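Chapter 7
Reporting an Arrest

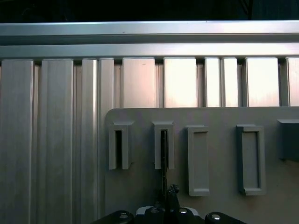
Fig. 7.1 Aluminium rails and upright bars, with a grey mounting plate at lower right.

In February a man was arrested after a fire at a warehouse in Grikport. Within 40 minutes his name was on three local websites. One of them had the wrong man. The reporter at the Plevenus, a small evening paper, had found a social media account with the same name and copied the photograph from it. The picture was shared 137 times before the paper took it down.

This chapter deals with the hours between an arrest and a first court hearing. Reporters in that period often have very little to go on: a short police statement, a few witnesses and whatever people are posting online. Editors want copy quickly, and the law sets limits on what may be printed.

The chapter is in 2 parts. The first covers what the police will normally confirm and what they will not. It explains the difference between a person who is helping with inquiries, a person who has been arrested and a person who has been charged. These terms are often mixed up in news copy, and the mistake can be costly.

The second part looks at names and pictures. Arben Babić, who ran the news desk at the Plevenus at the time of the fire, kept his notes from that evening and has allowed us to print them in section 7.4. They show when each fact reached the desk and who had supplied it. Beatrice Muli, a media lawyer with Dimitriou, has added comments in the margin.

Before you start, read again the pages on contempt of court in Chapter 5. You will also need the glossary at the back of the book, as the words "suspect", "accused" and "defendant" are used here in their strict sense.

Key terms in this chapter: arrest, charge, bail, active proceedings, attribution, correction.

7.1 What the police will confirm

Most forces have a press office. Outside office hours, calls usually go to a duty officer, who may be dealing with several incidents at once. Have your questions written down before you ring.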